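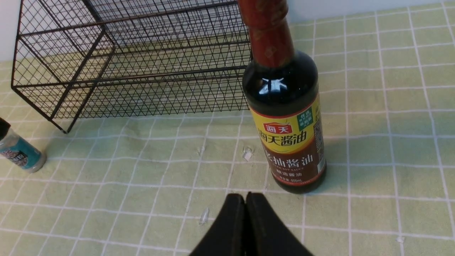 Chapter 14

Small Goods, Long Chains: The Trade in Sauces and Spices

After studying this chapter, the student should be able to explain how a cheap, slow-selling product travels from the maker to the kitchen; to tell the difference between a margin and a markup; and to describe why a shop sometimes refuses a product which its customers like.

Key terms: case pack, dead stock, listing fee, margin, markup, shelf turn

In the previous chapter we studied milk and bread. These goods are bought many times in a month, and a shop which makes a mistake with them learns of it quickly. The goods of the present chapter have a different behavior. A household buys a bottle of sauce, opens it, puts it near the stove and then forgets it for a long time. A jar of ground spice can stay in the same kitchen for years. The price of one piece is small, the number of varieties is large, and the buyer can seldom remember what she paid the last time. For the seller all three facts are important, and the last one is the most interesting for an economist.

We will follow one company through the whole chapter. Zoltico is a maker of bottled sauces in the town of Geagea. It has its own brewing room and a small bottling line, and it sells under the brand name Sister. It has no trucks. For transport and for contact with the shops it depends on Flata, a wholesaler that also carries tea, vinegar and canned fish. The students will meet the accounts of Zoltico again in Chapter 17, so it is useful to keep notes.

The path of a bottle

In June, Zoltico sent 3,215 cases of Sister sauce to the warehouse of Flata. The quantity was decided in the winter, when the soybeans were already in the tanks, and it could not be changed much in spring. Brewing is slow — the maker must guess the demand of a season which is still far away. If the guess is too high, money sleeps in the warehouse. If it is too low, the shops fill the empty place with the product of a competitor, and it is hard to win this place back.

From the warehouse the cases go to the shops in mixed loads. A supermarket may take a full pallet. A corner shop wants a single case, and often asks if it can have half of one. Flata does not like to open cases, as the work of opening and counting costs the same for a cheap sauce as for an expensive oil. For this reason the case pack, that is, the number of bottles in one case, is a more serious decision than it seems. A large case is cheaper to handle per bottle. A small case can enter a shop where the large one would never be accepted.

The last part of the path is inside the home. Most textbooks stop at the cash register, but here we must go a little further. A product that is kept in sight on the counter is used more often than the same product behind a cabinet door, and what is used more often is bought again sooner. Makers of sauces know this well. It explains why they care so much for the shape of a bottle, whether it pours without dripping, and whether it can stand beside the stove without taking too much room.

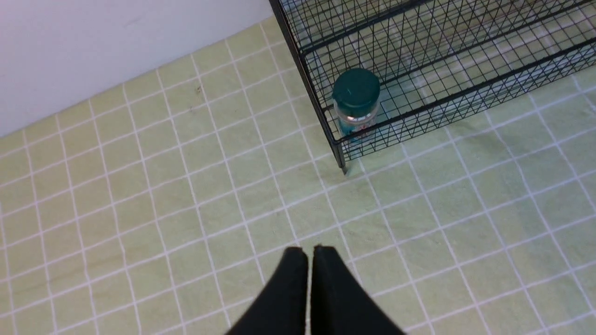
Margin and markup

These two words are confused in daily speech, and also in some business newspapers. Both begin from the same amount, the difference between the selling price and the cost. The markup compares this difference with the cost. The margin compares it with the selling price. As the selling price is normally higher than the cost, the margin is always the smaller of the two numbers.

Suppose that a shop works with a margin of 40 percent on sauces. From each dollar paid by the customer, 40 cents stay with the shop, and out of these cents it must pay rent, wages and electricity. A student who sees this figure for the first time usually says that the shop is greedy. Before we agree, we should ask how often the shop earns it. The shelf turn tells us how many times in a year the average stock is sold and replaced. In the shops supplied by Flata, the shelf turn of Sister sauce is 3. Bread is replaced every day. A thin margin earned daily can feed a shop better than a thick one earned only three times.

Dead stock

When a bottle passes its date on the shelf, the shop loses the complete cost of it and not only the profit. Such goods are called dead stock. Spices suffer from this more than liquid sauces do, because their varieties are so many. A shop which carries only pepper and paprika disappoints the serious cook; a shop which carries everything throws much away. Between these two the owner must choose, and she usually chooses by habit.
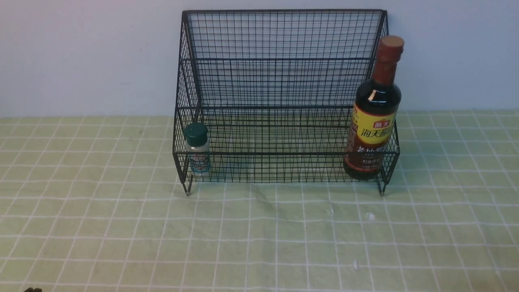

One shop owner in Geagea objected to this last point when an early version of the chapter was used in an evening class. Habit, she said, was the wrong word. She kept star anise for a few customers who bought very little of it, and she knew quite well that it lost money, but the same customers bought their rice and oil from her as well, and she did not want them to look for another shop. The wholesaler's list, in her opinion, could not show this.

Her objection is a good one, and it leads us to the subject of Section 14.1. The profit of a product cannot always be read from its own line in the accounts. Before you continue, write down which sauces and spices are in your own kitchen at this moment, and next to each one the price you believe you paid. Keep the list. We will use it when we discuss price memory.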